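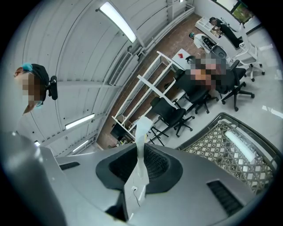
Garel Opens Data Collection Floor for Household Handling Tasks

TILTHOLM, August – Garel today announced the opening of a data collection floor at its Tiltholm office, where trained operators record everyday handling tasks for use in the company's learning system, Golar.

Operators work with a pair of hand-held grippers, one in each hand, and carry out short tasks at ordinary furniture. The recordings are used to teach Golar how people approach, grasp and set down common objects. The current program covers 87 tasks, and operators aim to record each of them around 200 times before it is passed to the training team.

"A cup is picked up differently by every person who reaches for it," said Tobias Dvorak, head of data operations at Garel. "We want that variety in the record, including the slow attempts and the second tries."
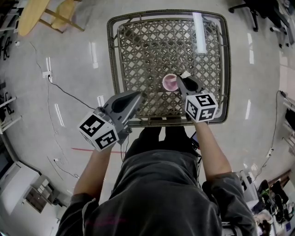 Each session lasts 35 minutes and is followed by a review, in which a second operator marks the start and end of every attempt. Attempts that end in a dropped object are kept and labeled separately. Tables and objects are changed between sessions according to a written schedule.

The floor will run 2 shifts through the end of the program. Pettigrew, which supplies Garel with storage and review software, will receive a portion of the labeled recordings for testing under an existing agreement between the companies.

Garel expects to add tasks involving folded cloth and closed containers in the next phase – a list is available to research partners on request.

Media contact: Garel Press Office, Tiltholm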